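砖墙、白墙和长长的灯
——写给小朋友的室内建筑小知识

佩兰贝格儿童科普馆　教育部编
2021年11月28日

各位小朋友，你们每天都会走进许多房间：教室、活动室、图书室、办公室。房间里的桌椅常常换位置，墙和天花板却一直留在原处。本文介绍墙面、墙沿和灯，请大家读完以后，再看一看自己身边的房间。

一、砖是怎样砌成墙的

常见的红砖用黏土制成。工人先把黏土和水拌匀，压成方方正正的砖坯，晾干以后送进窑里烧。黏土里含有铁，烧过以后便呈现红色或红褐色。各地的泥土不同，窑里的温度也不同，所以同样叫作红砖，颜色有深有浅。

砌墙的时候，砖与砖之间要抹上砂浆。砂浆由水泥、沙子和水拌成，刚抹上去是软的，过一段时间就会变硬，把砖牢牢粘在一起。砖缝看起来像一条条细线，建筑师把它叫作“灰缝”。

请注意上下两层砖的竖缝。在大多数砖墙上，竖缝是错开的，上面一块砖压住下面两块砖的接头。这种做法叫作“错缝”。如果竖缝从上到下连成一条直线，墙就容易沿着这条线裂开。大家可以用积木试一试，比较错开和不错开的两种搭法，看哪一种更结实。

二、一面墙，两种样子

有些房间的墙，下半部分露出红褐色的砖，上半部分则是平整的白墙。砖的表面耐磨，椅背碰到它，不容易留下痕迹。白色的墙面能把光线反射回房间里，让屋子显得明亮。 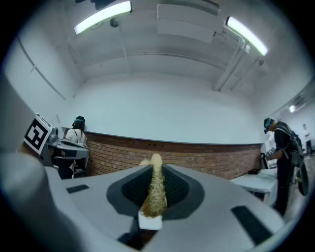 矮砖墙的顶上，往往还有一道窄窄的边，叫作“压顶”。压顶可以用石板、水泥板或者木板来做，它盖住最上面一层砖，使边缘整齐，也便于擦拭灰尘。窄边上不宜摆放重物，更不可以攀爬或者坐在上面。

砖墙上有时会出现小孔。有的是以前钉过钉子、装过架子留下的，有的是砖块本身的气孔。请小朋友不要把手指、铅笔或者纸团塞进孔里。

三、天花板上的长灯

教室和活动室里常用长条形的荧光灯。荧光灯的玻璃管里装有少量气体和一点点水银，管壁内侧涂着一层荧光粉。通电以后，管内产生我们看不见的紫外线，紫外线照到荧光粉上，就变成了看得见的光。

长灯发光的面积比较大，照下来的光较为均匀，桌面上的影子也比较淡。不同的荧光粉会发出不同的白色，有的偏黄，有的偏蓝，也有的略带一点绿。

旧灯管含有水银，不能随便丢弃。如果灯管破了，请立即离开，并告诉身边的大人，不要用手去捡碎片。

四、请你来观察

本馆教育员宾杜·库鲁普老师为大家设计了一个小活动，适合在教室或者家里进行。请准备一张白纸和一支蜡笔，选一面干净的砖墙，征得大人同意以后，把纸平贴在墙上，用蜡笔侧面轻轻涂抹。砖的粗糙表面和凹下去的灰缝，会在纸上显出不同的花纹。请在纸的背面写下地点和日期，再写一写你摸到的感觉。

完成的拓印可以交到本馆服务台，由皮利普·杰姆琴科老师收齐，在霍夫兰展厅展出。每件作品请注明姓名和年龄。

词语小卡片
灰缝：砖与砖之间填砂浆的缝。
错缝：上下两层砖的竖缝互相错开。
压顶：盖在矮墙顶上的一层。
荧光粉：受到紫外线照射后会发光的粉末。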